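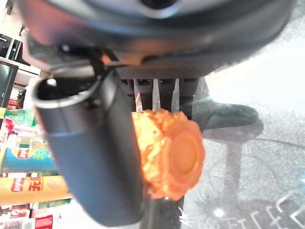
Irkier two-finger gripper kit: three months on a small arm

Reviewed by Floarea Marinescu, 28 February 2024

The Irkier kit is a two-finger gripper with a wrist camera, sold ready to bolt on. I bought mine from Liswood and have used it since the week it arrived, mostly for picking small items off a tabletop.

Fitting
Mounting took 39 minutes, cable included. The printed manual skips the camera connector, so look for the drawing on page 3 of the download. The bolts supplied were the right length for my arm, a Dobre.

Grip
The fingers are smooth and black with rounded tips. Knobby things like the bright orange piece in the picture are the kind of load I care about, with bumps and ridges all over and few flat places to hold. I ran 100 picks with lumpy parts and lost three. Flat cards are another matter – I gave up on those.

Camera
The view is close and takes in the fingers, so you can see how a part sits against them. The wrist housing takes up a lot of the top of the picture. Glossy tabletops are the weak point. Overhead light comes back as a white patch, and I now work with one lamp off.

Software
Version 1802 fixed the slow restart. Closing force is still set in steps that are too coarse for soft items. Ferdinand Bachmann at Liswood answered my email about this and said finer steps are planned for August.

Compared with the Beken
The Beken opens wider and costs more. Its camera is an extra. For small parts I would buy the Irkier again.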